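Flotel FG-20 Hand-Held Gripper: Equipment Page and Rules for Use

Part number: 319-FG
Supplied by: Schwaiger
Status: current, in stock

The FG-20 is a two-finger gripper on a pistol handle, used to record manual work for the later training of robot arms. It has the same finger geometry as the Flotel arm-mounted gripper, so a recording made by hand can be replayed on the arm without refitting. It is sold as a single unit or as a bench set with a charging cradle, spare finger pads and a storage case.

Specification

Stroke: 80 mm
Mass with battery: 1,609 g
Rated grip force: 20 N
Battery: removable, charged in the cradle only
Finger pads: molded rubber, replaceable in pairs
Body: black, matte
Case: hard shell, lockable

Scope of these rules

The rules apply to every FG-20 used under the Vellthorpe site agreement and to loan units held at Pritholm. They cover operation by a trained adult. They do not cover mounting the gripper on a powered arm, for which the arm manual applies. Where a site has a stricter rule of its own, the site rule is followed.

1. Before the shift

1.1 Inspect both finger pads for cuts and lifted edges. Replace the pair if either is damaged.
1.2 Close the fingers fully and check that they meet along the whole pad. A gap at the tip means the linkage must be reset.
1.3 Check that the battery latch clicks. A battery held by friction alone is treated as a fault.
1.4 Wipe the lens with a dry cloth. No solvent.
1.5 Enter the unit number and operator initials in the log.

2. Hand position

2.1 One hand holds the gripper. The other hand may work freely but stays outside the closing line of the fingers while the trigger is moving.
2.2 Handover between hand and gripper is made with the trigger still. Place the object, take the hand away, then close.
2.3 The free hand does not steady the gripper body. If the unit feels too heavy to hold with one hand, stop and use the wrist support (part 311-WS).

3. Gloves

3.1 Gloves are close fitting, with no loose cuff, tie or strap.
3.2 A textured palm and finger surface is preferred for work with handles.
3.3 Use one glove type per recorded series. If a glove is changed for a different color or surface, start a new series and note it.
3.4 Remove gloves before changing pads or resetting the linkage.

4. Lighting and speed

4.1 Set the bench light before recording and leave it alone until the series ends. Light surfaces reflect strongly at low angles. Turn the lamp down before moving it.
4.2 Work at the normal speed of the task. Do not slow down for the camera. Fast passes are kept, with the motion blur they contain, and are marked "fast" in the log.
4.3 Discard a pass only for a fault in the unit or a breach of section 2.

5. Long-handled tools

Brushes, scrapers and squeegees are permitted with the FG-20 if the handle is smooth and free of splinters. Handle length is not limited, but the free end must stay clear of the operator's face and of any second person at the bench. Bristle tools are shaken out away from the lens.
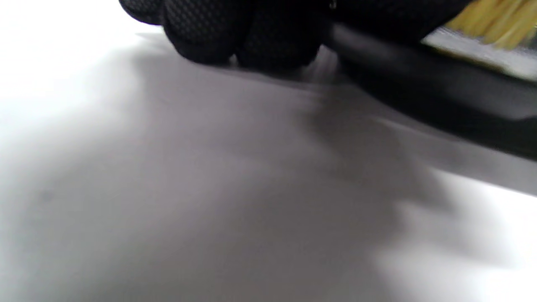 Section 2 is the part most often asked about when tools of this kind are in use. The closing line moves with the wrist, and an operator watching the work may not notice the free hand drifting into it. A black glove with a raised-dot texture, worn near a dark handle as on this brush with the yellow bristles, can be hard to tell from the tool at working speed; reviewers should judge clearance from the knuckles, where the dots stay readable, and leave the blurred handle out of the judgment. The hand's shadow on a pale surface is not a measure of clearance either.

6. After the shift

6.1 Remove the battery and seat it in the cradle.
6.2 Brush dust from the linkage. Do not use compressed air.
6.3 Store with the fingers open. Pads stored closed take a set.

Questions on these rules go to Doina Spahić at Schwaiger.

Last updated: October

Comments

H. Kofler: Does 3.3 apply if the glove is the same model but a new pair? We change ours every week.

Doina Spahić: Same model and color counts as the same glove. Note the change in the log, no new series needed.

benchtwo: 311-WS fits the older body too, but you have to take the rear screw out first. Would be good to have that on the page.

Hubert Kofler: Thanks, clear. Second the request about the screw.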